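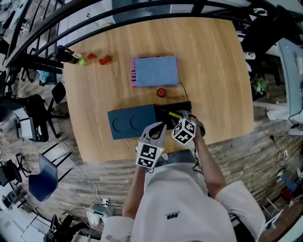

Poste de démonstration à deux pinces portatives, atelier partagé Skirkeck.

Fiche pratique : monter et régler une paire de pinces portatives à cubes de repérage

La présente fiche s'adresse aux membres de l'atelier partagé Skirkeck ayant suivi l'initiation à l'électronique. Elle décrit le montage des pinces Odar, leur câblage, la pose des cubes à marqueurs et les premiers essais sur table. Elle remplace la notice distribuée en mars, dont le schéma de câblage ne doit plus être utilisé.

Les démonstrations enregistrées au moyen de ces pinces servent à programmer le bras Gurberg. La qualité des trajectoires obtenues dépend en grande partie du soin apporté au montage : un cube posé de travers fausse l'ensemble des enregistrements réalisés par la suite.

Matériel nécessaire

Deux poignées Odar, gauche et droite
Deux jeux de doigts courbes
Deux cubes à marqueurs, blanc et noir
Un câble de données par poignée
Vis M3 de 8 mm et clé hexagonale correspondante
Un bouton-poussoir filaire, à large tête
Un ordinateur équipé du logiciel Wickramasinghe
Bandes autoagrippantes pour la fixation des câbles

L'outillage est disponible à l'accueil. Les cubes sont rangés dans leur boîte d'origine et doivent y être replacés après usage. Il convient de ne pas toucher les faces imprimées avec des doigts gras ou enduits de colle.

Étape 1. Assemblage des doigts

Engager les deux doigts dans leurs glissières, la face courbe tournée vers l'intérieur. Visser sans bloquer. Actionner la gâchette à plusieurs reprises et vérifier que les doigts se rejoignent sur toute la longueur de leur extrémité. En cas de décalage, desserrer le doigt concerné, corriger sa position, puis procéder au serrage définitif. Un serrage excessif déforme la glissière et provoque un point dur en fin de course.

Étape 2. Pose des cubes

Chaque cube se fixe sur l'embase de la poignée au moyen de deux vis. Les cubes ne sont pas interchangeables : le repère G ou D gravé sous le cube doit correspondre à celui de la poignée. Poser le cube bien à plat, serrer les vis en alternance et contrôler l'absence de jeu en exerçant une légère pression latérale. Aucun adhésif ne doit être ajouté sous le cube.

Étape 3. Câblage

Raccorder le câble à la poignée avant de le relier à l'ordinateur. Le câble doit longer l'avant-bras et y être maintenu par une bande autoagrippante, en laissant au poignet une boucle suffisante pour une rotation complète. Veiller à ce qu'il ne passe jamais devant un cube. Faire courir les câbles d'alimentation au sol en dehors de la zone où se tient l'opérateur.

Relier ensuite le bouton-poussoir, qui commande le début et la fin de chaque enregistrement. Il se place sur la table, à portée de main, son fil dirigé vers le côté opposé à l'opérateur.

Étape 4. Étalonnage

Lancer le logiciel Wickramasinghe et ouvrir le menu « Poignées ». Tenir les deux pinces au-dessus de la table, doigts ouverts, et attendre que les deux cubes soient reconnus. Fermer puis ouvrir complètement chaque pince lorsque le logiciel le demande. L'opération est à répéter 5 fois par poignée.

L'écart affiché en fin d'étalonnage doit rester inférieur à 2 mm. Au-delà, reprendre l'étape 2 avant toute nouvelle tentative. Un écart qui apparaît d'un seul côté provient le plus souvent d'une vis de cube mal serrée.

Étape 5. Premiers essais

Il est recommandé de commencer par la saisie d'un objet fin posé sur un plateau, exercice qui met rapidement en évidence un défaut d'alignement des doigts. Disposer le plateau près de l'opérateur et réserver le centre de la table au bouton. Les pièces non utilisées sont repoussées vers le bord.

Approcher la pince lentement, marquer un temps d'arrêt avant la fermeture, soulever l'objet, puis le reposer. L'autre main reste au-dessus de la table, cube dégagé. Les mouvements brusques et les croisements d'avant-bras entraînent des pertes de repérage que le logiciel signale par un trait rouge sur la courbe. Toute séquence comportant un tel trait est à supprimer.

Une série complète d'essais demande près de 6 minutes, hors étalonnage.

Anomalies courantes

Cube non reconnu : nettoyer les faces avec un chiffon sec et supprimer les reflets en orientant différemment l'éclairage.
Gâchette dure : desserrer légèrement les doigts et reprendre l'alignement.
Enregistrement interrompu : contrôler la fiche du bouton, puis celle de la poignée droite.
Position qui dérive : refaire l'étalonnage ; si le défaut persiste, consigner la poignée et en informer l'atelier.

Rangement

Quitter le logiciel, débrancher les câbles côté ordinateur, puis côté poignée. Ne pas démonter les cubes entre deux séances consécutives. Inscrire dans le cahier du poste l'écart relevé à l'étalonnage ainsi que tout remplacement de pièce.

Rédaction : Leidy Rivadeneyra. Relecture technique : Panagiotis Athanasiadis. Les demandes de correction sont à déposer à l'accueil de l'atelier.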